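How does a little robot know where the road stops?

Trellwood Young Explainers, ages 8 to 11
Words by Thandeka Ntuli. 14/08/2025

Quick question. You're walking to school. How do you know which bit is pavement and which bit is road?

Easy! You just look. But your brain did loads of work there, super fast, and you didn't notice.

Robots find it hard. Really hard. Mimulus is a small robot on wheels, about as high as a shoe box, and it had to learn from nothing.

What does a robot see?

Numbers. Thats all. A camera picture is made of tiny squares called pixels, and each one is a number or three saying how bright it is and what colour. No "road" in there. No "kerb". No "tree". Just numbers in rows.

So the team had to teach it. Two people mostly, Bongani Xaba and Tuấn Doãn. Lots of tea.

Step one: colouring in

Yes, colouring in! They took 2,344 street pictures and went over each one on a computer. Road one colour. Pavement another. Walls, trees and sky got their own colours too. Slow work. Bongani says his hand went numb and he started seeing kerbs in his sleep.

Step two: guess, check, guess again

They gave 2,002 of the pictures to a computer program. The program guesses which bits are road. Then it looks at the colouring in and finds out how wrong it was. Then it changes itself a tiny bit and has another go. Over and over, thousands of times. A bit like learning spellings, only with no biscuit after.

Step three: the test

The other pictures were kept hidden. Why? Well, if your teacher gave you the test answers the night before you'd get full marks, but you wouldn't of learned much. Same for the program. It has to try streets it has never met.

What went wrong

Grey! Everything on a street is grey. Road is grey, pavement is grey, stones are grey. In the first test the program muddled up road and pavement in 34 pictures. Mimulus is very low down as well, so a kerb looks like a thin line and the ground close by goes all blurry. 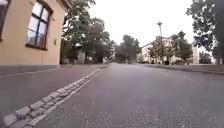 A street from very low down. Can you find the kerb on the right, and the strip of cobbles on the left?

What helped

Lines. Tuấn's idea was to make the program pay more attention to long edges, like kerbs and painted lines. On a straight road they all seem to rush together far away. That's called perspective, you may of done it in art. The edges helped it work out where one grey ended and the next grey began.

After that it muddled only 2 pictures. Both had big puddles in them. Puddles are like mirrors, so the program saw sky on the floor and got in a right state.

Still to do: rain, snow, night time. The puddle tests start in October.

Try it yourself

Get down low by a window or in the garden (NOT by a road, and ask a grown up). Draw what you see. Now colour it in, one colour for each kind of thing. How long did it take you? Now think about doing 2,344 of them.

Words to know
Pixel: one tiny square of a picture.
Kerb: the edge of the pavement.
Perspective: how things look smaller when they are far off.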